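The woman who runs the toy and linen wash at Julleck has been doing it for six years. Julleck lends soft toys, play mats and blankets to daycares and family centers, and everything that comes back has to be cleaned before it goes out again. She asked that we leave her name out and talk about the work.

Her first point was that plush toys are not hard to wash. "People are scared of them," she said. "They think the bear is going to come out bald. Most of them are polyester inside and out. You wash them cool, on a gentle cycle, and you let them dry all the way through. The drying is what people get wrong."

Each toy gets looked over before it goes near water. She squeezes it for hard parts such as a music box or a battery case, runs a thumb along the seams, and pulls lightly on the eyes. Anything loose goes to the mending shelf. She reads the tag too, if the toy still has one.

"Parents cut the tags off," she said. "I wish they'd leave them. It's the only instructions I get."

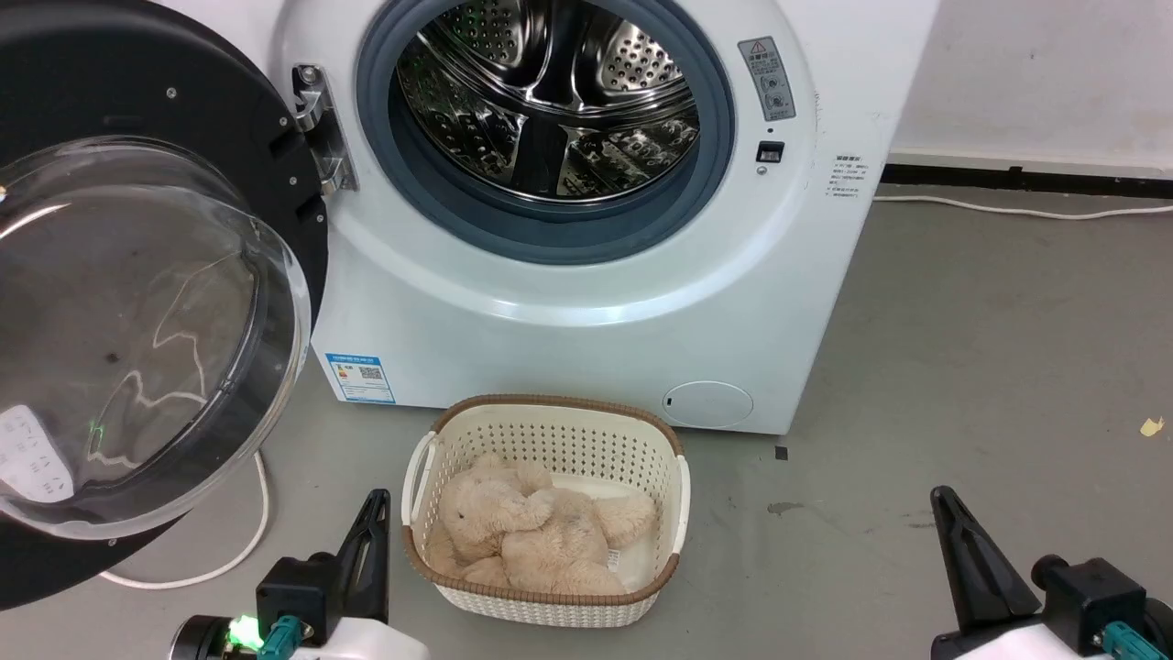
She likes a basket with holes in the sides and a rim that doesn't bite into her hands. Solid tubs hold on to the smell of whatever was in them last. She sets the basket down right in front of the machine and loads from there, so a toy never touches the floor on its way in. Before loading she puts a hand inside the drum and feels around the back.

"Socks, mostly," she said. "Once it was a wooden train. You don't want to find that out at full spin."

Toys go into mesh bags, one large bear or two small ones to a bag. She adds a couple of towels so the load doesn't thump. She uses half the detergent she would use for sheets, and no softener, which she says makes the fur feel greasy after a few washes.

The worst month is September, when the daycares swap out their summer boxes. Last year she washed 202 toys that month, nearly all of them between the first week and the third. She keeps the count in a notebook because the lending desk asks for it. The Bouzid center alone sent back 72.

"They had a stomach bug go through," she said. "They bagged everything they owned and sent it over. I would have done the same."

I asked what she does about the machine itself. She said she leaves the door wide open between loads and wipes the rubber ring with a dry cloth, getting a finger down into the fold at the bottom. That fold catches hair, sand and bits of stuffing. When a load smells sour, she looks there first.
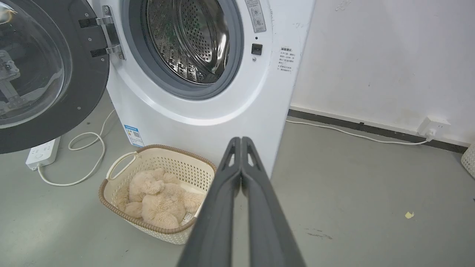

*The washer at Julleck with the door left open and a basket in front.*

Drying is done on racks in the next room. Small toys take a day. Large ones take two or three, and she turns them every morning and presses the belly to check for damp. She won't use a hot dryer on anything with fur. "It melts the ends. You can feel it, it goes crunchy."

The last thing she does is brush them, with an ordinary pet brush, while they are still slightly damp on the outside. Then they go into clear bags with a slip showing the date they were washed. Vadon, the next center on the list, is waiting on two boxes of bears and a set of blankets.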